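Workshop Notebook, Finishing Section
March 23, 2024
Entry by Birthe Sveinbjörnsson
Subject: Adhesion of waterborne topcoat over old oil finish, stair tread samples

Work continued on the treads removed from the Liyanage house. The client wishes to keep the existing color and has asked whether the stairs can be recoated without sanding to bare wood. The section has not yet given an answer. Asanka Bhuiyan's note of last week recommended a full sand, and that recommendation stands until the samples show otherwise.

Four treads were available. All are red oak with an amber oil finish of unknown age. Tread 1 has heavy wear at the nosing, down to gray wood in the center. Treads 2 and 3 are worn evenly and show no bare spots. Tread 4 came from beneath a carpet runner and retains most of its original gloss, together with a line of adhesive along the back edge that had to be scraped before any other work could begin. The scraping took longer than the abrading of all the treads together and should be entered as a separate line in any estimate.

Preparation was as follows. Each tread was washed with the Imine cleaner at the strength given on the container, wiped twice with clean water and left on the rack overnight. Treads 1 and 2 were then abraded by hand with a maroon pad. Treads 3 and 4 were screened with 150 grit on the small machine. Dust was removed by vacuum and then with a barely damp cloth. Tack cloths were not used. The last batch left a residue that caused small craters in the Uvelell topcoat, and the remaining stock has been set aside for return.

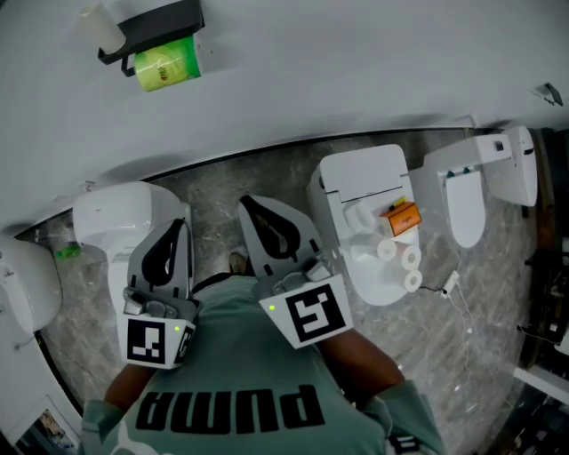
The topcoat was applied with a short nap roller and laid off with a pad in the direction of the grain. Batch number on the can was 1409. Viscosity seemed slightly higher than that of the previous batch, and the wet edge closed sooner than expected on Tread 3. A faint lap mark remains there, a hand's width from the left end. It is visible only in low light from the window side, but it would be visible on a staircase, and the working time should be checked again before the product is used on site.

Cross-hatch tests were made on offcuts prepared in the same manner and coated 18 days ago. Results:

Offcut 1 (hand abraded, worn finish): clean edges, no lifting.
Offcut 2 (hand abraded, sound finish): slight flaking at the intersections.
Offcut 3 (screened, sound finish): clean edges, no lifting.
Offcut 4 (screened, high gloss): flaking along one cut, otherwise sound.

The result for Offcut 2 is not satisfactory. The pad had been used on the first offcut and may have been loaded. The test is to be repeated with a fresh pad before any conclusion is drawn about hand abrasion in general. Offcut 4 should also be repeated, with a second pass of the screen, as the surface still had shiny spots when it was coated.

Color match. The waterborne coat is noticeably clearer than the old oil finish, and the worn nosing on Tread 1 now reads as a pale band. A spot application of the Lillinine toner brought it closer, though it remains a little too red. A. Bhuiyan proposes cutting the toner by half and applying it in two passes. I have no objection, provided that the trial is done on the underside first.

Cost. If the recoat is approved, the estimate will be 2000 for the full flight, including the landing, and excluding repair of the loose baluster. The client has been informed that the baluster is to be quoted by the joinery section.

Outstanding items:

Repeat Offcuts 2 and 4.
Record temperature and humidity at the time of coating. This was omitted for Tread 3.
Order screens in 150 grit; one box remains.
Return the tack cloths to the supplier.
Ask the client whether the runner will be refitted. If so, Tread 4 should not be covered until the coat has fully cured.

The client has asked for the stairs to be completed before the family returns in August. No date has been promised.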